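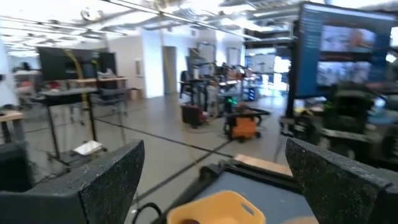 Roststead Recipes

Hi! Roststead Recipes is my collection of home cooking recipes, typed up as plain data so you can search it, sort it, or feed it to whatever meal planner you're building. There are over 450 recipes in the current release. Most of them are soups, slaws, bakes and pickles, because that's what people in Flovorley seem to write down (I have a theory that everyone keeps the roasts in their head).

I started typing these up from index cards and photocopied booklets, and then I got carried away.

What's in the folder

recipes.csv
One row per recipe, 18 columns. Title, yield, oven temperature, that kind of thing, plus a notes column where I put everything that didn't fit anywhere else. The notes column is the best part, if you ask me.

ingredients.csv
One row per ingredient per recipe. Join it to the other file on recipe_id.

docs/
My typing rules and the list of abbreviations. Read the abbreviations before you trust any spoonful! A capital T is a tablespoon and a small t is a teaspoon, and on the older cards you really have to squint.

Getting started

Both files are UTF-8 with a header row, so any spreadsheet program will open them. Please tell your spreadsheet to treat the amount column as text. If you don't, it'll look at 1/2 and cheerfully turn it into a date, and then you'll have a cake that wants January of something. I keep a second column, amount_num, with the decimal version for anyone doing math.

About the amounts

I left the amounts the way the cook wrote them. If a card says "a good glass of carrot," the amount column says "a good glass" and amount_num is blank. I tried guessing grams for the first release and it was a mess. Grated vegetables are the worst for this, they settle while you're looking at them, and a coarse grater and a fine one give you completely different glasses. So there's a prep column now (grated, minced, pulped, sliced) and you can make up your own mind.

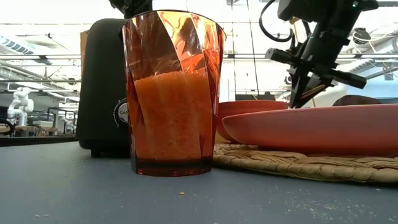 Amber tumbler with something orange in it, like finely grated carrot or a thick pulp.

Where the recipes came from

The biggest chunk is the Boychuk cards, which are a box of family cards I was given permission to copy. The Ametti booklet is smaller and much tidier, with proper headings and everything. The rest arrived by mail or email, and the source column says which. I took out surnames, street names and phone numbers, along with a few remarks about other people's pie crust that I was sorry to lose.

Things that are still wrong

- Oven temperatures are a mix of Fahrenheit and "moderate."
- 3 recipes have no method at all, only a list. I kept them in.
- Some jam recipes use older canning times. Please check a current safety guide before you put anything in a jar from these.
- "Squash" sometimes means the drink. Sorry.

Changes in version 2

Split the ingredients into their own file, added the prep column, and fixed the row where a bread recipe asked for a cup of yeast. The typing was finished in September and this release went up on October 26, 2023.

Using it

Copy it, cook from it, teach with it, put it in your app. A link back is nice. If you find a typo, open an issue with the recipe_id and what you think it should say, and I'll go dig out the card and look.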